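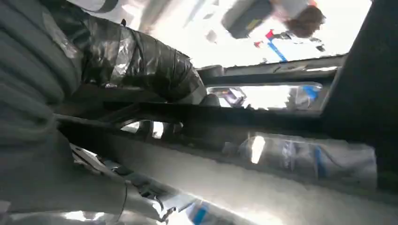 3. Survey and coding

Questionnaires went out to 3000 households in Dolville and Tornon in August. 1368 usable returns. Response was better in Tornon, where Chan had already run the pilot and people knew the name. One form per household, filled in by whoever takes out the trash most weeks (the wording on the form was "the person who usually does it", which caused some arguments, see 3.3).

The main question was simple. What do you do with soft plastic once you are done with it – keep it, bin it, take it back to the store, other. Soft plastic here means bags, wrap, film, sheet. No bottles, no tubs. Respondents could tick more than one box and most did, so totals by answer do not add up to the number of returns.

Coding was done by Hegazy and Morin, separately, then compared. Most disagreement was over the word "keep". Some people keep bags for a use they can name (lining a bin, wet boots, covering seedlings). Others just keep them. We ended up with two codes, KEEP-USE and KEEP-NO USE. Where the answer was unclear it went to Beaudoin for a final call. A handful of forms had drawings in place of answers and were left out.

3.1 Condition of the plastic

Condition matters more than we expected going in. The question on it was added late, at Beaulieu's suggestion, and only asks whether the item was flat, folded or crumpled when put away. Crumpled items were much less likely to be used again. People wrote things like "can't tell what it is any more" or "looks like garbage so it is garbage". Dark plastic came up again and again in these comments: creases hide the opening, and shine makes it hard to see wether there is a tear. 

Figure 1. Dark, shiny plastic, crumpled, at very close range. Silvery highlights along the upper ridge, deeper folds in shadow.

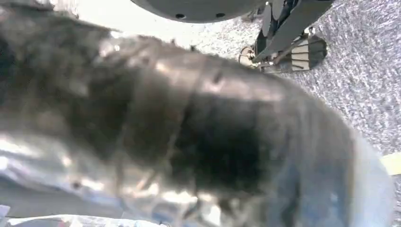
3.2 Follow-up interviews

From the returns we picked 80 households for a short interview, by phone, mostly around 6 p.m. when people were home. Half KEEP-USE, half KEEP-NO USE. Interviews ran short. The prompt list is the one from the Kowalchuk pilot with two questions dropped.

The two groups talk about storage differently. KEEP-USE households name a place right away – drawer, hook, the cupboard under the sink. KEEP-NO USE households tend to start with a story about where the bags used to go. Several said the pile had moved
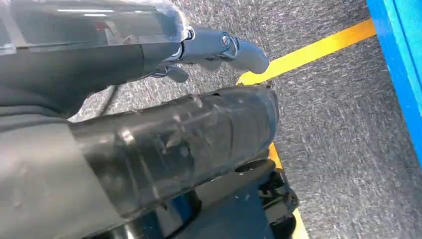

at least once in the past year, usually after a clean-up, and that after the move it was forgotten. One man in Tornon had three piles and could only recall two of them during the call. We did not code for this but probably should have.

3.3 Limits

Self report, so the usual caution. The person filling in the form is not always the person who keeps the bags, and in a few homes the two gave diffrent answers on the phone. Rented homes are thin in the Dolville sample. Store take-back was only offered at some locations during the survey period, so a low count on that answer says little about willingness. Return figures by neighborhood are in the appendix.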